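I've had the Katiyar sherd-washing kit since November, and it's gone through a whole season of Roman coarseware with me (23 trays!).
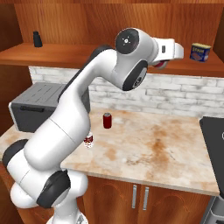
The brushes are the best part, soft enough for painted slip but stiff enough for caked clay. I dry everything at home, and a wooden shelf over a kitchen counter is just the spot for the mesh trays, up out of the way of dinner.

The labels are weaker. Ink smeared on two bags, and Hạnh Kiều had the same trouble with hers.

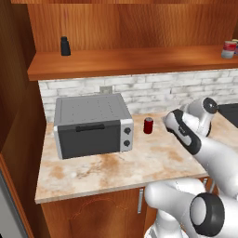
So I switched to Tornow tags and kept the rest. I'd still buy the kit again, mostly for those brushes.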